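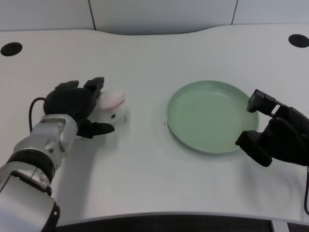

A two-armed robot with a plush rabbit in its left hand and a green plate on the table

Demonstration collection is the gathering of recorded examples from which a robot learns to carry out a task. Each example, usually called a demonstration or an episode, holds what the robot's cameras saw and how its joints moved over the same stretch of time. A learning system is then trained to produce similar movements when it meets similar views. The method is closely tied to imitation learning, and the two terms are sometimes used loosely for one another.

Background

Industrial arms have long been programmed by storing fixed positions. This works well when every part arrives in the same place, and poorly when objects are soft, vary in shape or may lie anywhere on a surface. Examples given by a person offer another route: the operator shows the task many times, with small changes, and the rule is left for the system to find.

Methods

In teleoperation, a person moves the robot from a distance using gloves, a headset, hand controllers or a smaller copy of the arm. In kinaesthetic teaching, the person takes hold of the arm and guides it directly. Teleoperation is generally preferred for hands with several fingers, which are hard to guide by touch, and for robots with two arms. It also keeps the operator's own hands out of the camera view.

Cameras may be fixed to the wrists, to a stand or to the head of the robot. A head view takes in both hands and most of the working surface, but the fingers often hide part of the object being held.

Tabletop tasks

Many collections begin with short tasks on a plain table, such as moving a soft toy to a plate. Soft toys are cheap and forgiving of a hard grip, though they change shape when squeezed, and a small one can nearly vanish inside a closed hand.

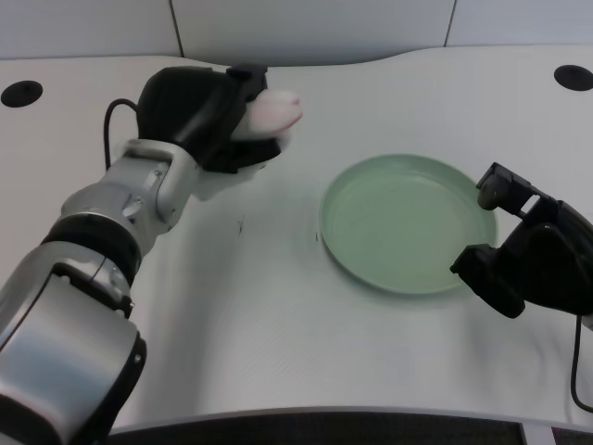 Example: the Sesville set

The Sesville set is a small collection of two-handed tabletop episodes put together by the Dreltelik workshop under Mirela Quintana. Recording began in May and the first version was released on 2025-08-28. It contains 518 episodes, of which 200 are toy-and-plate tasks. Operators worked in blocks of 60 episodes, and objects were moved to new starting places between attempts. Failed attempts were kept but labelled separately — a choice that later users of the set have found both helpful and awkward, as the labels do not say at what point an attempt went wrong.

Quality and checking

Episodes are normally reviewed before training. Common faults are dropped camera frames, clocks that disagree between the arm and the camera, and long pauses while the operator decides what to do. The Zerner check, used at Sesville, compares the recorded joint positions with the commands sent and sets aside any episode in which the two drift apart. The Tyagi scale grades episodes from 1 to 4 by smoothness of movement. Grading is done by eye, and two reviewers may differ by a full grade.

Limitations

A system trained on one table and one set of objects may fail when the lighting, the table height or the colour of the plate is changed. Operators also have habits, such as always approaching from the same side, and these pass into the trained system. Adding more episodes from the same operator does little to correct this. Collections made by several people tend to be more varied but less consistent, and may need more sorting before use.

See also

Imitation learning
Teleoperation
Robotic hand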